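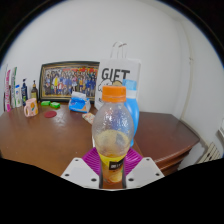

By Giuliana Taipe
April 22, 2026
Filed under: Money, Groceries

So the new price numbers came out this morning and my sister texted me the headline before I'd had my coffee. Inflation is down again! Great news! Then I went to the store and paid more for eggs, bread and dish soap than I did last summer, and I stood in the parking lot looking at my receipt like it owed me an apology.

I've been keeping a grocery spreadsheet since July (yes, I'm that person now), and I figured I'd finally share some of it. Our household is two adults and one teenager who eats like three adults. In the first month we spent 978 dollars on food and basic cleaning stuff. Last month it was 1204. Part of that is on us, because we had family staying for a week and they like good cheese, but even when I take that week out we're well over what we used to spend.

My friend Soo-ah Gil teaches economics at the community college, and she's very patient with me. She reminded me that when inflation goes down, prices are still going up, just more slowly. I knew that! I think everybody sort of knows that. But my brain hears "down" and expects my bill to get smaller, and every month I'm disappointed all over again.

She also pointed out that the overall number covers rent, gas, airfare, furniture, all kinds of things I don't buy every week. A cheap plane ticket pulls the average down, and I haven't been on a plane in ages. Meanwhile coffee is up a lot on my list and I drink it every single day.

The stuff that went down for us, for the record: butter (a little), frozen peas, and our electric bill, which dropped 42 dollars after the winter rates ended. The stuff that went up: coffee, ground beef, orange juice, anything in a lunch box. Rice hasn't moved at all, bless it.

I asked Soo-ah whether my spreadsheet was worth anything and she said it's a fine record of one family and a terrible record of the country. Fair enough. She did ask for a copy to show her class though, so I'm taking that as a compliment.

My plan for the next few months is to keep us under 1000 dollars, which means less takeout-style stuff from the deli counter and more soup. The teenager has already filed a complaint about the soup. If you track your own groceries, tell me in the comments what went up the most for you - I'm especially curious about coffee, and whether anyone has found a decent cheaper brand.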